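Sindum Sitters: what happened when we let you read each other's profiles 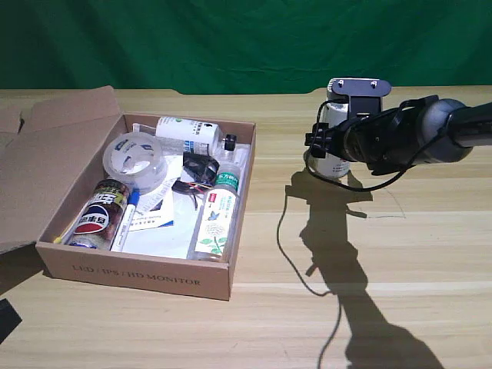
When we opened the matching pages to everybody in December, we expected a gentle trickle of visitors and perhaps the odd complaint about the colour of the buttons. By teatime the next day the inbox held 73 messages, most of them from parents who had read the other parents' profiles and wanted to go back and rewrite their own.

We sympathise. It is a humbling thing to describe your children as "lively but polite" and then scroll down to find that every other household on the site has lively but polite children too. There are 2,899 families registered with Sindum Sitters at the moment and, going by what they write, not one of them contains a child who bites.

Leonie Gilchrist, who reads new profiles before they go live, has asked me to pass on a few thoughts. She asked quite firmly.

First, hours. "Flexible" is a word that means one thing to a parent and another to a student with a bus to catch. If you need someone from 7 in the morning, put 7 in the morning. You will get fewer replies, and the people who do reply will own an alarm clock. The same goes for evenings. A sitter who was told "back by ten or so" and hears your key in the door at ten to midnight will be perfectly pleasant about it and will then be busy every weekend until spring.

Second, pets. There is a tick box for pets. Please tick it. One sitter in Seritz arrived for a trial afternoon with two small boys and was introduced, in the hallway, to a parrot with opinions. She stayed, and the match has gone well, but she says she'd have liked a line about it.

Third, the photograph. Sitters like to see who they will be working for, so a wedding picture from years back with half a bridesmaid in it is less use than something taken in your kitchen last week. Please don't post pictures of your children on the open part of the profile. There is a private section for those, and only people you have accepted can see it.

Sitters, you needn't look so pleased with yourselves. Leonie has notes for you as well. "I love children" is nice to know, though we had rather hoped so. Say what ages you have looked after, and for how long, and whether you'd be happy doing bath time. If you can cook three things, name the three things. A young man in Drevier wrote that he could make fish pie and also do the voices for most bedtime stories, and he had more invitations in an evening than he could answer.

References remain the sticking point. We need two, and neither may be your mum. We do ring them, so it helps if they know we're going to. Anitha Rodrigues makes most of those calls and has now spoken to a fair number of people who were halfway up a ladder or in the dentist's waiting room, and who thought she was selling something. A quick text to warn them would save her a good deal of explaining.

A few of you have asked about the free and paid accounts, so once more, with feeling. Registering costs nothing, for families and for sitters. You can write a profile, search your area and see who is available on which days. The paid account lets you start a conversation yourself and read full references. If you're on the free one and someone with a paid account writes to you, you can answer them without paying. This seems to have been the best-kept secret on the site, in spite of being on the front page.

You can also now pause your profile. Lots of families found someone last autumn and left their advert running, which is flattering to nobody when the replies go unread. The pause button is under Settings, at the bottom, beneath the thing about newsletters. (Kindly don't press the thing about newsletters.) Your details are kept and you can switch back on whenever you like.

Finally, Steiner. We have plenty of families there and hardly any sitters, and the ones we do have are booked solid. If you live nearby, or know a sensible student who does, send them our way. Anyone who brings in a sitter who passes the checks gets a month of the paid account free — and the thanks of several very tired parents, who would like to see a film before it leaves the cinema.

Changes to profiles are usually checked by the next working day. If yours is taking longer, Leonie has probably found the word "flexible" in it.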